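Why I'd send anyone to a robot open day

posted 1/7/20

I went to the open day at Kekdale expecting to be bored by lunch. I'd been to trade shows before, where a big orange arm swings a car door behind a cage and a fellow with a headset tells you about the future. You clap, you take the free pen and you go home. Kekdale was a different sort of day altogether, and I've been pestering people at work about it ever since.

The place is an old wool store on the Tiltport side of the river, and they let in 266 of us over the day, in small groups, so you could stand right up against the benches. No cage, no headset, no music! The people running the arms wore jumpers and answered whatever you asked, including the rude questions. I asked a few of those.

My favourite bench was the one doing dishes. Plastic dishes, mind you, the kind you'd take camping: bowls, cups, forks, a clear tub to put them in. The arms work over an ordinary wooden tabletop and the whole job is getting picnic gear into a tub and out again. I stood there for 20 minutes the first time and came back twice. There was a little boy beside me who narrated the entire thing under his breath like a horse race, and I have to say I was barracking along with him by the end.

My argument, for what it's worth, is that this is the kind of demonstration the public ought to be shown, and more of it. A welding robot tells you very little about how hard robots are to make, as the car door turns up in the same spot every time. A fork doesn't. A fork lies flat, it slides under its neighbour, it has a thin handle and nothing much to grab. Cups nest, and then you have two cups that think they're one. Anybody who has ever unpacked a dishwasher half asleep has solved all this without noticing, and watching a machine have a go at it gives you a new respect for your own hands. It gave me one for the builders too.

The other thing I liked was that they let us see it go badly. At the Sosmont expo in November, every arm on the floor ran the same loop from opening to closing. At Kekdale I watched a cup get dropped, picked up, and dropped again, and the young woman at the keyboard just wrote something down and reset the table. Next to the bench was a whiteboard with a running tally of tries, 811 when I arrived, with 697 of them ticked. I find those numbers far more exciting than a perfect score. They leave room for questions, and the crowd asked plenty. A retired nurse wanted to know if it could open a pill packet. (Not yet, they said, and then talked to her for ages about foil.)
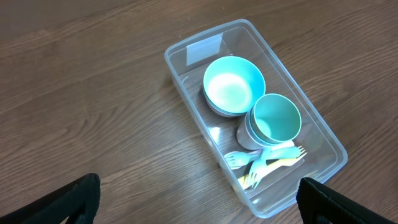
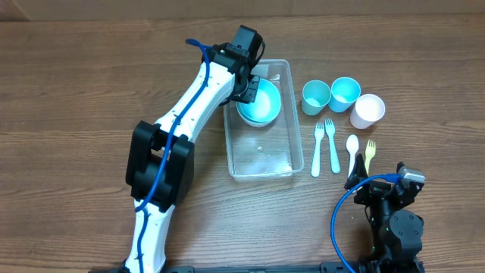

The tableware bench at Kekdale, with the clear tub on the wooden tabletop in both photos.

I know the complaint, as I heard it on the bus home: all that money and cleverness to shift a teal bowl. Fair enough, it's slow, and my nan would have had the lot put away and the kettle on. But I'd sooner my taxes and my curiosity went to slow, careful work I can stand beside and follow. My neighbour has a bad shoulder and can't reach her top shelf. She doesn't need a car door welded.

So my plea is to the other labs. Requena has a building full of this stuff and hasn't opened its doors to the public in all the years I've lived here. Put out a bench, bring the cheap plates, write the misses on the whiteboard along with the hits. Kekdale says it'll run another day if there's enough interest, and I've already put my name down, along with my sister's, though I haven't told her yet.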